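Trallden Two-Arm Teleop Set
README and data card, version 6, last edited 5/3/20

What this is

Trallden is a collection of two-arm tabletop recordings made by people driving the robot from a second, smaller pair of arms. You hold the small pair, the big pair follows, and everything that happens is written to disk. There are 732 episodes in this release, up from 100 in the first one, and we are really happy with how the new ones came out (the handovers especially!).

The recordings were made at our Garnitz bench by Oona Lahtinen, Adel Ashour and Ville Hämäläinen. Jad Abou Jaoude wrote the recorder and most of the replay script. If you use the data and it does something fun, please write and tell us.

What's in an episode

Each episode is one folder. Inside you'll find:

joints.csv: positions for both arms, leader and follower side by side
grip.csv: gripper opening for left and right
fixed.mp4: the view from the fixed camera
note.txt: one or two lines typed by the operator right after the take

No episode runs longer than 2000 steps. If an operator hit the limit, the take was thrown out and done over. Takes with a fumble in them were kept as long as the operator recovered and finished, and note.txt will say "fumble" somewhere. We like those a lot — a policy that has only ever seen clean grasps gets lost the first time a block slips.

The tasks

All the work happens on one square table with both arms mounted along the front edge. Objects are small and light: blocks and little pieces that a person could sweep up in one hand. The tasks are push together, pick and place, hand across, and clear the middle. Operators chose which arm to lead with, so don't expect a tidy split between left and right.

Start positions were not marked on the table. Before each take the operator put things down wherever they liked, within reach of at least one gripper. The stone-patterned top gives the camera plenty of texture, and the two salmon-pink blocks stay easy to pick out against it, even with smaller pinkish-orange bits lying near them.

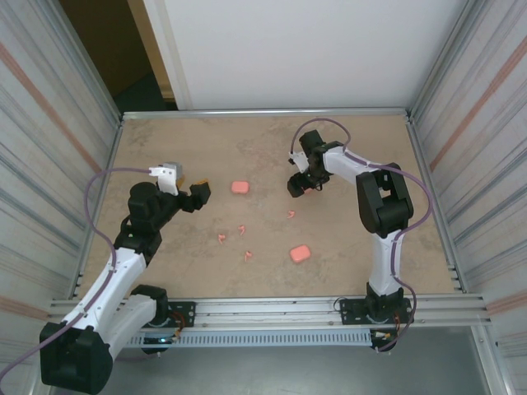
Oona Savolainen wrote to us after trying the first release that her policy learned to reach beautifully and then hovered over the block forever, and she wanted to know if the operators had been waiting before they closed the gripper. They had! With the leader arms you can't feel the table, so people slowed way down for the last bit and sat there making up their minds. She suggested trimming the pauses, and we now ship a flag for it. Run replay.py with --trim-idle and any stretch where neither arm moves is cut. The raw files are untouched, so you can compare both.

Advice if you record your own

Let a new operator play for a while before you save anything. Ville spent his whole first session just nudging blocks back and forth and his real takes were lovely from the start.

Watch the cables. They loop up over the arms, and a big wrist turn will pull on them. Unwind the wrist between takes.

Move one arm at a time until it feels boring, then use both. Adel likes to park the idle gripper up high; Oona keeps hers low and close. Both styles are in the set, and the operator's initials are in note.txt if you want to separate them.

Known problems

Gripper values on the left arm drift a little in the January recordings. Use the correction file in /fixes.

Six episodes have a gap in joints.csv where the recorder stalled. They are listed in gaps.txt and the loader skips them by default.

The leader and follower clocks are matched at the start of each take only. For long takes, run the align step first.

Everything comes from one table and one room. We would love to see someone mix it with another bench, and the Clirodton loader already reads our folder layout, so that should be a short afternoon's work.

Questions and fixes

Open an issue and put the episode number in the title. Jad reads them all, and patches to the align step are very welcome.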